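The quote from Emitz came to 2,751 a month for the pair of arms, service included, and Welington Mendonça had read it four times before Ivone Cavalcanti arrived on Thursday.

"Is that with the grippers?" she said.

"With the grippers. Fitting is another 300."

She put her bag down. Mevau had been packing lunch boxes by hand since her father ran it, and the last of the night staff had left in March. Clilla, across the road, had gone over to arms the year before and hadn't spoken to them since.

"What did Clilla pay?"

"They bought theirs. They won't say."

The man from Emitz was young and wore a tie. He had sent a report ahead of his visit, and he turned it round on the desk so that she could see. The heading was Trial Task 461, Bottle, Two Arms. 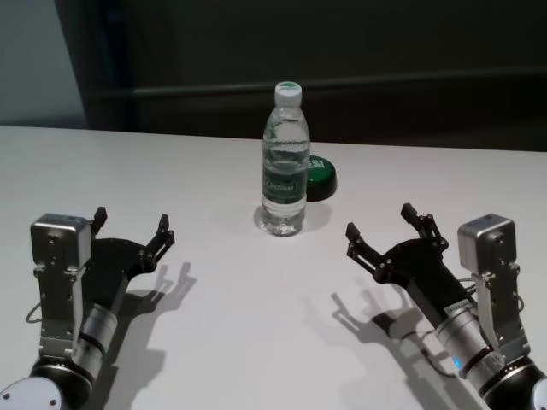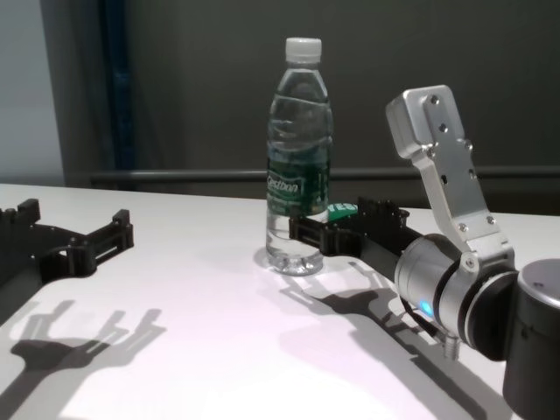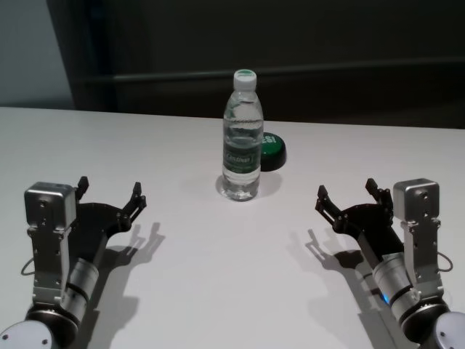 "It's a bottle of water," Ivone said.

"It's where every customer starts."

"We do rice and beans. We do a boiled egg."

"Eggs are on the extended plan," he said, and found the page for her.

She read it slowly, down to the small print about call-outs. Welington went to make coffee. When he came back she had taken an egg out of her bag, one of her own from home, and set it on top of the report.

"You can take that with you," she told the young man. "Send it back in a box with the lid on. Then we'll talk about the fitting."

He looked at Welington, who gave him his coffee.

"Is it boiled?" he asked.

"No," said Ivone.

He wrapped it in his handkerchief and carried it down to the car in both hands. Welington watched from the window until he had found somewhere to put it.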